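Pay for the Handle, Skip the Subscription

Sterik started selling its hand-held gripper kit in December, and by now most small shops that do robot training have been pitched it at least once. The kit is a pair of grippers you hold yourself, each with two fingers and a camera, plus the marker plates and a case. It costs 829 dollars. For another 600 a year you get what the company calls guided collection, meaning its own staff check your recordings and send back a report.

I think the kit is worth buying and the service is not, at least in the form it is sold today.

The case for the kit is simple. Teaching a robot arm by driving it remotely is slow and tires people out. With a gripper in each hand, a person does the job at close to normal speed, and new people pick it up in an afternoon. We ran ours for two months at Hornico, mostly on shelf and table tasks, and kept 608 recordings out of that. The rubber on the fingers held up. The trigger spring on the left unit did not, and Sterik mailed a new one without arguing.

The service is harder to defend. The reports come back in nearly a week, long after the people who made the recordings have moved on to another task. They flag things like lost tracking and dropped objects, which any careful person can find by watching the playback. What they don't tell you is whether the set is varied enough to train on, and that is the question a buyer would pay to have answered. I asked for that twice and was told it was planned.

There is also the matter of where the work gets done. The Sterik manual assumes a clean bench and a plain background. Most of us don't have that, and I would argue we shouldn't want it. A robot that will work among chairs, shelves and people walking by should learn from recordings with those things in them. The reviewers marked down some of our busiest sessions for clutter. Those are the ones I would keep first.

Handling a paperback is a fair test of the grippers - a book is stiff one way and floppy the other, and it slides.
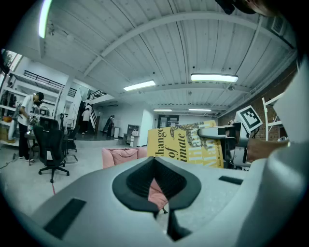
Mulugeta Adugna wrote to me after reading a draft and disagreed about the service. At Pover, he said, the reports caught a tracking fault that his team had missed for weeks, and one saved month of bad recordings paid for the year. He would still like them faster.

I take the point, but a fault like that should be caught by the software in the box. McKinnon already does this with a plain warning tone on its own kit, at no extra charge. Until Sterik does the same, buy the grippers, put one person in charge of checking playback every day, and leave the 600 dollars in the budget for spare springs.

Kiros Ambaye
2021-06-29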